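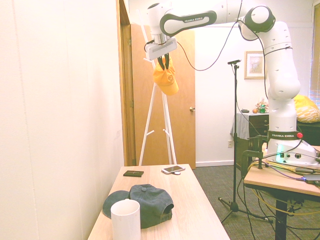

Right, the yellow cap. I've been going on about it to anyone who'll stand still, so it gets its own thread. Hats! Hats and the small stuff that lives by the door. Bear with me.

First, the colour. It's properly bright yellow, the sort you can spot from the far end of a car park. I spent years in navy and grey caps and lost every single one of them on the backs of chairs. You do not lose a yellow cap.

And it's got that little round face on the front! Small enough that grown-ups can get away with it. I'm very fond of him. He has no name and I'm taking suggestions.

Picked up in April at the Saturday-sort-of market in Clurkbridge (it moves about, check before you set off). The stall had a whole crate of caps in every colour going and I went straight for this one like a bee.

Now the useful bit. I've been having a huge sort-out of what I call the pocket things: cap, wallet, keys, all the bits you pat yourself down for as you leave. Everything comes out on to a table first. A pale wooden one is lovely for this because dark things show up on it straight away.

A small flat black thing on a light table, for instance, you can see at once. The same thing on my old dark sideboard? Gone. I once hunted for my bus pass for most of a morning and it was under my hand the whole time.

Then you pick things up one at a time and decide where each one lives. Cap on a hook. Wallet in the shallow dish. Receipts straight into recycling, be brave. It took me 16 minutes the first time and now it's hardly a job at all.

Someone always asks about picking caps up by the crown, because their gran told them never to. My gran said it too! With a stiff felt hat, fair enough, you'd dent it. A baseball cap really doesn't mind. Give it a pinch, let the brim dangle, pop it on the hook, push the front panel back out with your thumb if it needs it.

What a cap does mind is being sat on. And being stuffed in a bag under a water bottle. And the tumble dryer, oh please, not the tumble dryer.

Washing: cool water in the sink, a drop of washing-up liquid, an old toothbrush round the sweatband. Go gently over anything printed. Then I dry mine over an upturned pudding basin so the crown keeps its shape. Yellow does show the grubby bits, I'll give you that, but it comes up beautifully.

Best hooks I've found are the fat wooden pegs from Bednarek, the ironmonger's on the hill in Clarnolberg. Two of them cost less than a sandwich and they don't leave that pointy little nipple in the top of your hat like a nail does.

If you've got a lot of caps (hello, my brother-in-law), a row of pegs at shoulder height beats a pile on a shelf every time. With a pile you only ever wear the top one. He found a green corduroy beauty at the bottom of his that he'd forgotten he owned!

Also, a small table near a door is the best bit of furniture in any building and I will not be argued with. Mine's narrow and wobbly and I love it. Everything lands there.

Wearing report: walked the Trokano loop in mine last week, wind and all, and it stayed put. Lots of smiles from people coming the other way. I think it's the face.

OK, name suggestions so far are Custard, Colin and Mr Sunday Best. Custard is well ahead. Keep them coming, and show me your caps, I want to see all of them!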